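Villville Outdoors Forum > Gear & Clothing > Care and Repair

Thread: Washing a down jacket at home, yes or ruin it??

rustyhinge
Ok so I need to wash my down jacket before it gets properly cold. Four winters, never washed, collar is gross and it smells like campfire and dog. Cleaner in Sulport quoted me a price I'm not going to repeat. Can I do this in a normal machine or am I going to end up with a bag of wet clumps? 700 fill if that matters. Front loader at home, dryer is old and runs hot.

maillard_t
Done mine every spring for years. Front loader is fine. Down wash, not regular detergent, gentle cycle, cold or barely warm, two extra rinses. The drying is the part people screw up. Takes forever. Plan on an afternoon.

kettlepond
Please don't. I ruined a nice one this way. Came out flat as a pancake, cold spots across the shoulders. Pay the cleaner.

maillard_t
kettlepond how long did you dry it

kettlepond
An hour? It felt dry.

maillard_t
Well there you go. Shell dries first, down inside is still soaked. An hour is nowhere close.

kettlepond
Maybe. But the tag said dry clean only and I ignored it, so I'm just saying read the tag.

Josiane Jacquet
I do alterations and repairs, was at Rey for a long time before going out on my own, and I see a few of these every October. Mostly it's fixable. Flat down is usually damp down or down with soap left in it. Send it round the dryer again on low with clean tennis balls and it comes back more often than not. What I can't fix is a melted shell. Thin nylon and a hot dryer, you get shiny puckered patches and that's that.

So for rustyhinge, the hot dryer worries me more than the washer does. Use a laundromat dryer with a real low setting. Bring quarters and a book.

Before washing:
zip everything up
empty the pockets (gum!!)
check for holes, tape or stitch them first or you'll have feathers in the pump
spot clean collar and cuffs with a bit of the down wash and a soft brush

rustyhinge
This is great thank you. Didn't even think about holes. There's one by the pocket from a fence, been losing feathers out of it since last year.

sparrowfoot
Patch it with repair tape, round the corners off so they don't peel. And don't pull on the feathers that poke out, pinch from the back side and pull them in.

Just finished my wife's this weekend. She says it's warmer than it was, I say it just smells better. Took five rounds in the dryer, shaking it out in between. Broke up the lumps with my fingers every time, sleeves were the worst.

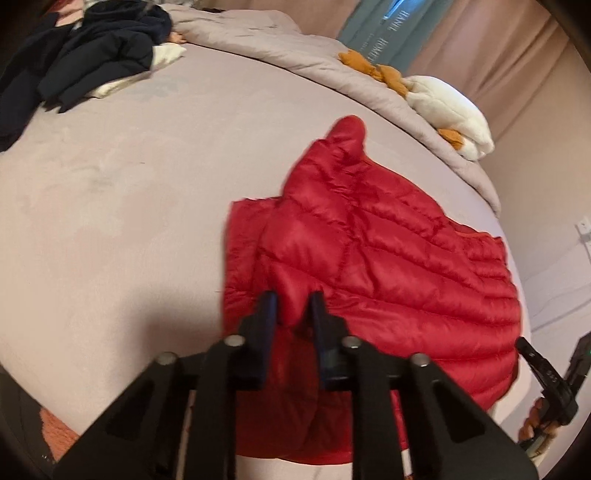
Can you use regular detergent if you only use a little?

Better to skip it — it strips the natural oils off the down and is hard to rinse out, and even a little residue makes the clusters stick together.

kettlepond
Disagree on that one, half the people I know use baby shampoo and their stuff is fine.

sparrowfoot
Fine for a couple washes maybe. A bottle of down wash does 4 or 5 jackets, it's not exactly a fortune.

Josiane Jacquet
Baby shampoo isn't the end of the world but it foams like mad and then you're rinsing all day. If it's what you have, use a teaspoon. Never fabric softener. Never ever bleach. And no dryer sheets.

gravelmoth
Anybody tried the Zundik wash? It's what they have at the hardware store here, other one is sold out.

maillard_t
Used it once. Worked ok, strong smell, went away after a week or so. Follow the cap not the label, the label says to use way too much imo.

gravelmoth
ok good enough for me

topload_terry
What about top loaders? Mine has the post in the middle.

maillard_t
No. Agitator can catch a sleeve and rip a baffle. Use the bathtub or go to the laundromat.

topload_terry
Bathtub seems like a lot of work

maillard_t
It's really not. Lukewarm water, push it down, let it soak, drain, rinse till the water's clear. Just don't lift it by the shoulders when it's full of water, wet down is heavy and it can tear the inside seams. Scoop it from underneath and press the water out. No wringing.

kettlepond
Or pay the cleaner lol

Josiane Jacquet
Nothing wrong with the cleaner if they know down. Ask if they wash it or dry clean it. Some places just run it through with the suits, and solvent isn't great for down either, whatever the tag says.

rustyhinge
Update. Did it at the laundromat by the Sulport bridge. Taped the hole, washed on delicates, three rinses. Started drying at 9 in the morning and didn't get out of there till lunch. Halfway through it looked AWFUL, like a wet trash bag with peas in it, almost gave up and called it. Kept going on low with the tennis balls and it puffed up. Collar still has a faint ring but the dog smell is gone.

maillard_t
Told ya. Hang it somewhere dry for a day before it goes in the closet, just to be safe. And not in the stuff sack, leave it loose.

rustyhinge
Will do. Is there any way to get the ring out or is that forever

Josiane Jacquet
Little dish soap on a damp cloth, dab, then wipe with plain water a few times. Don't scrub, you'll take the finish off. If it's sunscreen it may be there to stay.

rustyhinge
Probaly sunscreen. I can live with it.

gravelmoth
Doing mine tomorrow, wish me luck. Is two tennis balls enough or do I need more?

sparrowfoot
Three or four. New ones if you've got a light colored jacket, old ones leave marks.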